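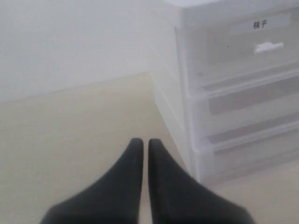 Tegan Baxter wrote to us in January to ask why her white cotton sheets still smelled of smoke after two washes, and whether a third would do any good. She added that the sheets had been stored in a spare room at Briltville for the whole of a winter, next to an open fireplace, and that she did not wish to use bleach.

A third wash of the same kind is unlikely to help. Smoke leaves a thin oily film on cotton, and a full drum with an ordinary dose of powder moves that film about without lifting it. The method set out on this page is the one used by the Trurar Household Textiles Service for cotton and linen. It should not be used for wool, silk or anything with a printed finish.

Before you start

Check the care label. If it gives a temperature below 40 degrees, follow the label and extend the soaking time instead.

Air the items outdoors, or at an open window, for one full day. Shake them well first. Loose soot must come off dry, as water will fix it in the cloth. Do not brush it.

You will need:
Washing soda (soda crystals)
Your usual powder, unscented if possible
White vinegar
A bath or large tub
Rubber gloves

Step 1. Soak

Fill the tub with warm water to a depth that will cover the items. Dissolve 216 grams of washing soda in it before adding any cloth. Undissolved crystals can leave stiff patches, which are tedious to remove. Put in no more than one double sheet and two pillowcases at a time, press them under, and leave them overnight. The water may turn yellow or light brown. Drain it and do not reuse it.

Step 2. Wash

Load the machine to half its capacity. Use the full dose of powder and the hottest cycle the label permits. Leave out fabric softener, which coats the fibres and holds the smell in place.

Step 3. Rinse

Run a separate rinse with 100 millilitres of white vinegar in the softener drawer. Vinegar must never be used in the same load as bleach, nor in a machine that has had bleach in it and has not been rinsed through.

Step 4. Dry and check

Dry the items on a line. Smell them only when they are fully dry, and check the hems and seams as well as the middle. If any trace of smoke remains, return to Step 1. Do not tumble dry until the smell has gone - heat can set what is left of the film.

Older linen

Linen that has been folded for many years is often weak along the creases. Support it on a clean towel when lifting it from the soak and do not wring it. Lise Tremblay, of our Wiritz branch, advises a soak of two hours only, repeated on the following day if needed, with the spin set to its lowest speed.

Coloured cotton

Test a hidden corner with the soda solution for 14 minutes and blot it with a white cloth. If colour comes away, omit the soda and soak in plain cool water, changing it twice.

Storage afterwards

Keep bedding in a closed cupboard, away from any room with a fire or stove. Cotton bags are suitable; plastic covers trap damp. Cupboards that have held smoky bedding should be wiped down with warm soapy water, shelves and back panel included, and left open until dry.

Questions on smoke damage to curtains and upholstery are dealt with on a separate page, prepared by Wayne Bélanger.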